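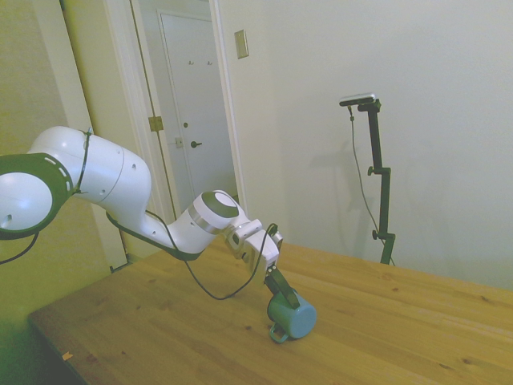
Teal mug on the wooden table.

Hollstead Tenants' Association
Minutes, Mon 27 December

Naveen Tyagi in the chair. Previous minutes approved, with one correction: the May boiler inspection was put off and did not "pass."

1. Heating. Sayegh Management says the new Boltau controls will cut the building's gas bill by 4,000 dollars a year. Asked where the figure came from, the manager's letter points to the Boltau brochure. The meeting would like to see an old bill next to a new one before it believes this. Unit 4 still has a cold back bedroom. Sayegh calls this "settling in." It was settling in last winter too.
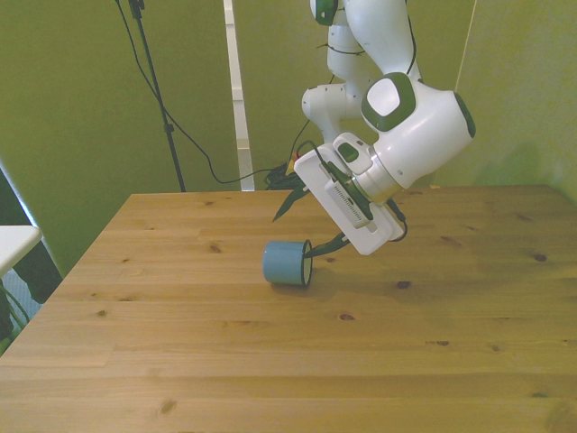

2. Laundry room. Cekico wants to swap the coin machines for card machines. The price per wash would "stay competitive." Several members asked competitive with what, given that there is one laundry room. Naveen to ask for a price in writing and a promise on how long it holds. No vote until then.

3. Front door. Sayegh billed 382 dollars for a lock repair. The door can still be opened with a hard shove. Agreed to dispute the bill. A second locksmith has quoted 800 for a full replacement, and the meeting was not sure it believed that either. A third quote to be found.

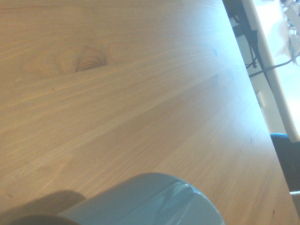 Page 2

4. Roof. Sayegh reports the leak is fixed. It has not rained since the work was done. Item stays open.

5. Other business. The request for a suggestion box was turned down, as the last one was never emptied.

Next meeting to be set once Sayegh replies on items 1 and 3.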